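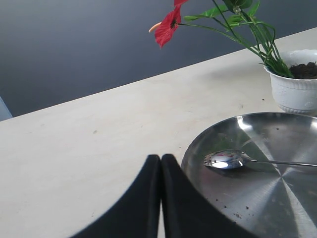
Posted by wendska_kitchen, May 2, 2021
Forum: Vegetables and Sides
Thread: Too much cabbage, what do I do with it

So my neighbor's garden went a little nuts this year and I am now the owner of five heads of green cabbage. Big ones! I have done coleslaw (twice), I have done the soup with the sausage, and last night my kids looked at the stir fry and asked if we could please have something that wasn't cabbage. Fair enough.

I'm tempted by sauerkraut but I've never fermented anything in my life and I'm a bit nervous about it. Has anyone here done a small batch, like one head? And is there anything else that uses up a LOT at once? I have a decent oven, a stockpot, a food processor with a chipped bowl, and no fancy crock.

dromenton wrote:
Do the kraut. One head in a half gallon jar, you'll be fine. Core it, slice it thin, weigh it, and use 2 percent salt. I had 676 grams sliced last time from a smallish head, so that was 13 and a half grams of salt. Squeeze it with your hands until there's a puddle in the bowl, pack it down hard, and keep everything under the liquid. I start tasting mine after a week and usually move it to the fridge at three.

pickle_aunt wrote:
I'd add caraway, but my family is split on that one.

Also please don't use the food processor for kraut! The slicing disk is ok, but the chopping blade turns it into wet confetti and it goes mushy. Ask me how I know.

lirkon wrote:
Going to disagree with the kraut people a little. If the kids are already sick of cabbage, a jar of sour cabbage isn't going to win them over, is it? Roast it. Cut the head in wedges about an inch thick, leave the core in so they hold together, plenty of oil, salt, 425 degrees until the edges go dark brown. Flip them once. My son won't touch boiled cabbage and he eats these off the pan with his fingers.

wendska_kitchen wrote:
Ooh ok, the wedges sound like tonight. Do you cover them at all? Mine always burn on the outside and stay squeaky in the middle.

lirkon wrote:
Foil for the first 15 minutes, then off. Splash of water in the pan before the foil goes on.

dromenton wrote:
425 is too hot for that long if your oven runs like mine does. I'd go 400 and give it more time. And I'd skip the foil completely, you're just steaming it and then trying to dry it out again.

lirkon wrote:
Well, the steaming is what fixes the squeaky middle. I've done it both ways a bunch of times and I like mine with foil. Try one tray of each if you've got five heads to get through!

Chun-yin Kan wrote:
Hi, mostly a reader here. My answer to too much cabbage is dumplings. You chop half a head very fine, salt it, leave it for twenty minutes, then squeeze out as much water as you can in a clean dish towel. It shrinks down to almost nothing. I mix that with 300 grams of ground pork, two scallions, ginger, a spoon of soy sauce and a little sesame oil. Fold them, freeze them on a tray, then bag them. The kids can help with the folding and they forget it's cabbage. I use store wrappers, life is short.

pickle_aunt wrote:
Do you cook the cabbage first? I always have and my filling is kind of sad.

Chun-yin Kan wrote:
No, raw and salted. If you cook it first it gets soft and the filling has no bite. Squeeze harder than you think you need to. If the towel isn't soaked, keep going.

tsai_and_toast wrote:
Cabbage rolls! They use up all the big outer leaves. Trick from my mother-in-law - freeze the whole head overnight and thaw it, and the leaves peel off limp with no boiling. It drips all over, so put it in a bowl.

dromenton wrote:
The freezer thing works but I don't love the texture. I still blanch mine.

wendska_kitchen wrote:
Ok, update! Did two trays of wedges like lirkon said, one with foil and one without, both at 425. The foil tray was softer all the way through and the other one had better crispy bits but yes, squeaky near the core. We ate both. My youngest asked for ketchup, which I'm choosing to take as a compliment.

One head is salted and in a jar on the counter with a plate under it. It's already bubbling a little and I check on it way too often. Dumplings are next, I picked up the wrappers this morning. Chun-yin, can I use ground turkey, or will it be too dry?

Chun-yin Kan wrote:
Turkey is fine, get the dark meat kind if they have it and add an extra spoon of oil. Stir it all in one direction until it gets sticky.

pickle_aunt wrote:
Keep us posted on the jar, and burp it if the lid is tight!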